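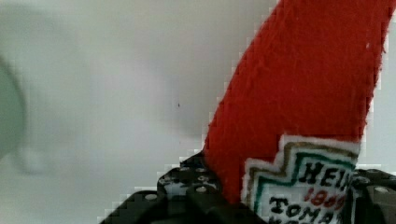 4.2 Public demonstration at the Rostside open day

The laboratory trials described in Section 4.1 were run by operators who knew the task set in advance. To observe the system under less controlled conditions, we moved one arm to the Rostside site for the September open day and ran it in front of visitors from 10 a.m. to 4 p.m. The controller was the same Tindska build used in the laboratory, with no parameter changes. The arm was mounted on a plain table behind a low barrier, and visitors stood on three sides.

Visitors were invited to choose an item from a shelf of household goods and hand it to a member of the team, who placed it in the workspace. The system then attempted a single grasp, a lift, and a transfer to a marked zone. No retries were allowed within an attempt. An attempt was scored as a success if the item reached the zone and was released upright or, for items that do not stand, released fully inside the boundary. Attempts interrupted by the safety stop were removed from the analysis and are not counted below.

Grasp selection used only the wrist view. The overhead camera was left running for logging but was disconnected from the planner, as in the third laboratory condition. Figure 3 gives a wrist view with a red ketchup bottle held at a steep tilt, the two black gripper parts closed near its lower end and over part of the label. Squeeze bottles were of particular interest because their walls yield under load, and the contact estimate from Rakena assumes a rigid body. A grasp near one end also leaves a long lever arm, so that small rotations at the contact produce large motions at the other end.

Figure 3. Wrist camera view of a squeeze bottle in the gripper. The label is partly hidden at the contact, and the bottle extends past the top of the image.

The day produced 1588 scored attempts across all stations, including the two fixed-sequence stations that did not accept visitor items. The visitor station contributed 73 of these. Its lower throughput reflects the time needed to hand over and place each item, and several long pauses while questions were answered. We therefore treat the visitor data as qualitative and do not report a success rate for it.

Two observations are relevant to the design. First, label occlusion affected the identity check more than the grasp itself. When a gripper part covered the end of a brand name, the classifier returned a low-confidence result even where the shape and color of the item left little ambiguity. The Kurum module handles this by holding the last confident label for 5 frames, a setting chosen for slower motion than was used at Rostside. Second, visitors tended to hand over items lying on their sides, an orientation underrepresented in our training set.

Lighting was not controlled. The hall has high windows on the west side, and exposure drifted through the afternoon. We did not correct for this in the logs. The effect on depth estimates is examined in Section 5.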